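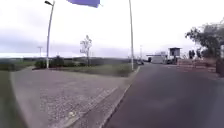 Why not just throw out the costmap and follow the edge of the pavement, was what one reader wanted to know after the last post. The whole thing is a ribbon of asphalt with grass on it, the comment went on, a line follower from a toy kit would do fine, you are burning a GPU to find a sidewalk.

Fair. I tried that first. Well, second. First I tried GPS waypoints and drove into a hedge in Plitville.

Short version of why not: the edge isn't one thing. On one stretch it's a stone curb. Then it's grass growing over the asphalt with no curb at all. Then somebody's driveway and no edge for a while, and the follower hooks left like it's found the love of its life. I had 3 special cases for that by the end of the first week and every one of them broke one of the others. So, segmentation, costmap, local planner. Boring stack. I like boring.

Anyway. State of things, Wed 1 July, written fast as I have a train.

Segmentation model is retrained. Same small backbone, just more gray-day data. The old one had been fed mostly sunny stuff and it really loved shadows, used them as a cue for where the path stopped. Take the shadows away and it got mushy, the probability for "drivable" sat near one half all over the far field and the planner treated that as a wall of fog. Now it's firm out to maybe the fourth row of grid cells from the top, and past that I just don't trust it and clamp.

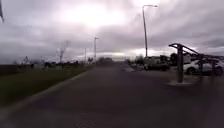

The clamp is the part I'm least happy with. It's a hard cutoff by row, which means when the robot pitches over a bump the cutoff jumps forward or back on the ground and the planner sees a chunk of world apear and vanish. You can watch it in the logs. Speed command goes up, down, up, down, like somebody learning a clutch. I should be using the IMU pitch to move the cutoff. I have the pitch. It's on a topic. I subscribe to it! I just don't do anything with it yet.

Second thing, time sync. Camera stamps were being set on arrival in the node and not at exposure, so everything was late, and late by a different amount depending on how busy the machine was. When turning, the costmap smeared sideways. I spent two evenings tuning inflation radius to hide that. Do not do this. Put the inflation back to where it was, fixed the stamps, smear gone. Most of it.

Third thing, Pesonen. For anyone new, Pesonen is my name for the local planner (named after the street I lived on when I started it, no deeper meaning). It samples arcs, scores them, picks one. Used to be 16 arcs, evenly spaced in curvature. That's dumb since most of the time you want to go pretty much straight and the evenly spaced set has nothing between "straight" and "noticeably turning". So it would wobble, straight, turn, straight, turn. Now the spacing is squeezed toward the middle and the count is the same. Wobble down a lot. CPU same. Wish I'd done that in like March.

Scoring is still a weighted sum of stuff: clearance, heading error, change from last arc, and a small reward for being in the middle of the drivable blob. That last one is where I'm stuck. 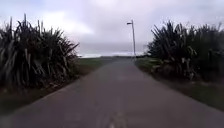

Middle of the blob, ok. The centering term takes the drivable mask, finds the left and right edge for each row, and pulls toward the halfway line. Works great when both edges are clean. Falls apart when something hangs over one of them. Flax is my current enemy. Big clumps of it on both sides, long stiff leaves leaning in every direction, some of them angled back over the path, and in the image a leaf tip above the asphalt can look exactly like the asphalt ended. The mask gets a bite taken out of it, the halfway line shifts, robot drifts off toward the grass on the other side for no good reason. The leaf is well above the ground and the projection doesn't know that. It assumes all of it is flat.

Options I've thought of:

Use the stereo depth to throw out anything higher than the robot. Right answer, but the depth on thin leaves is garbage, holes everywhere.

Median filter the edges over rows. Cheap. Did it last night, window of 7, helps on single leaves, doesn't help when it's a whole fan of them.

Turn the centering weight down when the two edges disagree with the previous frame too fast. Kind of a hack but I think this is the one. It would also help with the driveways.

Also on the list, the replay tool, which I've been calling Flerside. It takes a log and reruns perception and planner on it at whatever speed and draws old arc vs new arc on top of each other. Was meant to be a one afternoon script and it's now bigger than the planner. Still, it's how I found the stamp bug. If you only build one thing build a replay tool, and make it deterministic from day one, mine wasn't and I chased a ghost for a week becuase two callbacks raced each other. Single thread in replay mode. Done.

Code cleanup is not done. The config file has a section called "temp" that everything depends on. Anyone who asked about a release, it's August at the earliest, and probably the Farnurberg branch, not main, main has my old hedge code in it.

Next up: pitch into the clamp, the weight hack, and then rerun all the old logs to see what I broke. Then maybe the depth thing again if I can stand it.

Train. Comments are open, will answer at the weekend. And to the line follower person, if you want to try it I'll send you a log with the driveways in.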